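Zemar Hand Gripper, Club Set

Teach-by-hand grippers for school clubs, student teams and anybody building a first grabbing project
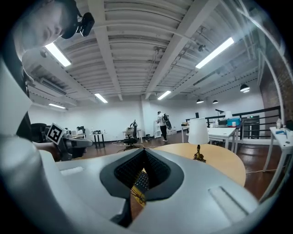

Niamh Gallagher wrote in to ask if one set is enough for a club of 17, and the short answer is yes, as long as people take turns and you give the waiting ones a job (sorting parts, naming recordings, arguing about whose turn is next). Her group ended up splitting into pairs and running one pair at a time, and she told me she'd do it that way again.

So, hello! I put these sets together and I also help out with the student club in Heffernan, so most of what you'll read on this page comes from watching teenagers use the things hard. I'm a fan, obviously, I sell them, but I'll try to tell you where the set is a bit of a pain too.

What it's for

You hold the gripper, you squeeze, you do a small job with it. Pick up a block, put a lid on a tub, fold a cloth if you're feeling brave. The recording of you doing it goes into your project, and later on your team can try to get an arm to copy the job. For a term project that's a really nice shape, since the kids who don't love coding yet can start on day one, and the kids who do love coding get something to chew on by about the second week.

It works fine as a project all by itself, too. We've had teams who never touched an arm and spent the whole season on how people pick things up. One of them did a whole poster on cups. Just cups! It was great.

What comes in the Club Set

Two hand grippers, one left and one right
Two spare sets of finger pads
A printed sheet of square markers, with a few extra because they do get bent
Two wrist loops
Charging lead and a plug
The Tivov recording program (one download code covers the whole club)
A project booklet with 11 starter tasks, easiest first

What doesn't come in it: a laptop, an arm, or anything to pick up. Bring your own junk for that last one. Wooden blocks and plastic cups are the best first objects I know, and clear plastic is the worst, so save the water bottles for later in the year.

The boring numbers

Each gripper weighs 900 grams. That's fine for a grown-up and fine for most teens, but it does add up over a long session and I'd swap hands or swap people before anybody starts to droop. You can see it in the recordings, by the way. The moves get sloppy and the cups start going over.

The built-in storage holds more than 200 short recordings before you need to empty it. Short means under a minute. If your team likes to leave it running while they chat (mine do), you'll fill it a lot sooner.

The casing is plastic and takes knocks well. The finger pads are the bit that wears out, and they pull off and push on, no tools needed. Line up the notch first or you'll be pushing forever.

Using it with a competition team

A few of you have asked about the Dasport student challenge. Yes, you can use this set to practice, and yes, the booklet has three tasks written with it in mind: the peg task, the lid task and the two-handed tray carry. Check this season's rules before you build your whole plan on it though, as they do shift from year to year and I don't want to be the reason you had to start over in June.

The tray carry is the one everybody wants to try first and the one I'd leave until last. Two hands means two people's worth of things to go wrong. Start with pegs. Do pegs until you're sick of pegs.

One habit I'd really push: pick one person per session to be the note taker. They write down the task, who's holding the gripper, and anything odd that happened. Gearóid Scanlon got our club doing this and I grumbled at the time, and then we lost a laptop and those notes were how we pieced the season back together. So there you go, Gearóid, it's in writing.

Getting set up

1. Charge both grippers fully. The light goes green.
2. Put the Tivov program on your laptop and type in the club code. One person should keep the code safe, please, I can't keep sending new ones.
3. Stick the square markers on flat and clean. Press out the bubbles.
4. Run the hand check. It asks you to open and close each gripper a few times and then tells you if it's happy.
5. Record something silly first so everyone gets a go, then delete it and start properly.

If the hand check fails, nine times out of ten a marker is on crooked or has a thumbprint on it. Give it a wipe and try again. If it still fails, email me and tell me which step it stops at.

Things people ask me

Can younger kids use it?
I'd say twelve and up. The grip is a stretch for small hands and I haven't found a good way around that yet.

Can we buy just one gripper?
You can! It's listed as the Solo Set. You lose the two-handed tasks, but the rest of the booklet works.

Do you sell finger pads on their own?
Yes, in packs of four. Get a pack with your first order if your club meets every week, it saves you on shipping.

Will it work with the arm we already have?
Maybe. Tell me the make and I'll let you know if another club has got it going. The recordings save as ordinary files, so a team that's handy with code can usually find a way in.

Can you come and show us?
If you're close to Heffernan, often yes, in the evenings after 6 pm. Further off, I'm happy to do a video call with your group, and I'll bring the cups.

Ordering

Club orders can go through the cart or by purchase order, whichever your school likes better. Put the name of the club in the notes box so I can set up your code before the parcel goes out. Spare pads and marker sheets are on the parts page.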